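Masri wrist camera kit review: six months in, and what it did to our budget

Let me start with the price, as that's what I went looking for when I was reading reviews and never found it. We paid £285 for the Masri kit. It went on an arm we already had, the Flarkham, which came in at £2678 with the gripper, and which I'd spent most of a winter talking my boss into. So when I went back in February asking for more money for "a little camera", you can picture the face!

I work in a small team at Bimholm, and we're trying to work out whether an arm can do the boring bits of bathroom and laundry tidying in supported housing. Towels, baskets, bottles, that sort of thing. We're not a big lab and every purchase gets argued over, so this is very much a review from the cheap seats.

In the box you get the camera, a bracket, a cable and a bag of screws. Fitting it took me an afternoon, mostly because the cable clips are fiddly and I have big hands. The bracket itself is lovely, solid as anything, and it hasn't shifted once. The cable is too short. We bought a longer one straight away, and I'd put that in your budget from the start (along with spare clips, they snap).

Now, is it any good? Yes, mostly. Before this we only had a camera up on a stand, and half the time the arm got in the way of its own view. With one on the wrist you see what the fingers are heading for, right up close, and lining up on a basket rim is so much easier. Nazar Boiko, who does most of our driving, stopped using the stand camera for the final approach within days.

Where it struggles is pale and see-through stuff. White tiles, white floor, a clear bottle tucked into a towel or cloth of nearly the same colour as its cap... you do find yourself leaning in at the screen. Colours come out a bit cool for my taste too, though there's a setting for that buried in the menus.

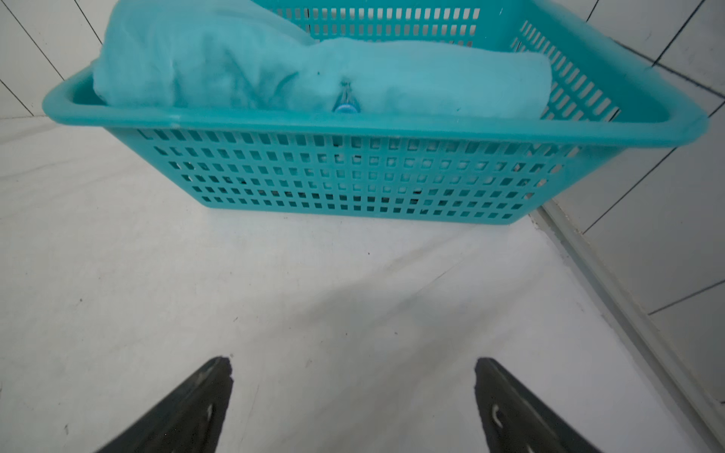 The other thing I'd warn you about is the running cost. We've gone through 4 sets of fingertips, and I had budgeted for one. Not the camera's fault, but once people can see properly they get braver, and braver means more knocks against hard floors. Ilona Bodnár, who holds our purse strings, now has a line for "bits that wear out" and I'd tell anyone planning a setup like ours to do the same before they sign anything.

We did look at the Samolgate version as well. It's smaller and the software is nicer, but you have to buy a licence every year, and for a team our size that killed it. If you've got steady funding it might suit you better. I borrowed one for a morning and quite liked it.

Would I buy the Masri again? I would, and I'm asking for a second one for the other arm. Four stars, with one knocked off for that silly cable.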